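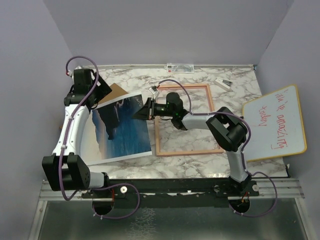 Elie Azar wonders whether the gripper dropouts on the left arm are really a gripper problem at all, and asks if anyone has looked at the cable since the arms were last refitted. He had the same sort of thing on the Pralham cell in June, and there it was the connector working itself out a little at a time.

Thank you, Elie, that was a very good nudge, and it saved me pulling the gripper apart for a second time. I'll put down everything I did so that whoever picks this ticket up after me doesn't have to start from scratch.

The fault first. The left arm stops answering at the wrist in the middle of a move, the log gives code 118, and after a restart it behaves beautifully for a good long while. The last two stops came at cycle 2,009 and cycle 2,296. The right arm has never done it. I did swap the two grippers over earlier on, and the fault stayed on the left, so I'm happy to leave the grippers alone.

Now the cable. Both arms have the purple one, over the top of the wrist, along the forearm, past the elbow and then out in a loop beside the base before it goes down into the round opening. On the left the forearm run is held by two white ties, one high and one low. I held the elbow at full bend with the power off and felt along the cable with my fingers, and the stretch above the upper tie was as tight as a washing line! The connector at the wrist moved when I pushed the elbow that last little bit further. So there's our tug, I think, or at least a very likely one.

What I did: cut the upper tie, fed a little slack up from the loop by the base, and put a new tie on with just enough room for the cable to slide. I left the lower tie as it was. I also unplugged the connector at the wrist, looked at the pins (clean, none bent) and pushed it home again until it clicked.

Then a slow run by hand through the whole reach, both arms, watching the loops — they mustn't rub on the panel below or get near the openings when the base turns. The left one is fine. The right one swings out rather generously, but it clears.

Baoshan Hou asked whether we ought to change the cable while we're at it. I'd sooner wait. If we change it now and the fault goes away, we shan't know which of the two jobs cured it, and the spare from Segura is the only one we have.

Still to do: 2,000 cycles on the frame and print routine with nothing else altered, please. If 118 comes back, note the cycle number and the elbow angle before you restart, as the restart wipes both. Carmela Manzano has the key to the parts cupboard if it comes to the spare.

Status: open, waiting on test run.
Noelia Figueroa, Nov 29, 2019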